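Small parts, clear lids: sorting the bench at Drenside
Interview, October
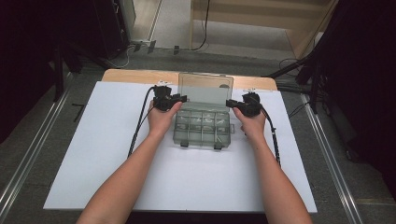
Why the boxes are clear

The parts room at Drenside repairs hearing and audio accessories for clinics across the region. Its bench lead has spent three years moving small stock out of drawers and into clear compartment boxes with hinged lids.

"A drawer hides its contents until it is open," she says. "With a clear box I can check the fill level from the side, on the shelf, without handling it."

The catalogue runs to 1371 line items, of which 739 are small enough for a divided box. Allocation follows frequency of use, and colour coding was dropped early. "The labels faded at different rates. Grey and silver became the same thing."

Working surface

Boxes are opened on a large, smooth, pale board laid over the wooden table. The bench lead regards the board as the more important purchase. Dropped parts are easier to find on a flat panel than on timber, where they lodge in the joins. Pale parts are the exception. "White on white is poor contrast. For those I put a dark mat down first – it adds a minute."

Lids and latches

Her preferred pattern has two latches on the front edge. A single centre catch lets the corners lift, and small items then migrate over the dividers in transit. She opens both latches before raising the lid and lets it stand fully upright at the back. A half-open lid can fall and jolt the base.

Boxes from Ukmont and Tokgöz were trialled side by side for three months. She will not name a winner. "The hinge is what fails, on all of them. I order spares from Stokomeck and replace the whole lid."

Fixed dividers remain her one complaint. Removable walls would allow longer parts to lie flat, but they leave a gap at the base. "Anything thinner than the gap will find it. For washers I stay with fixed walls and accept the wasted space."

The next job is the shelf of spare tubing, which does not suit boxes of any kind.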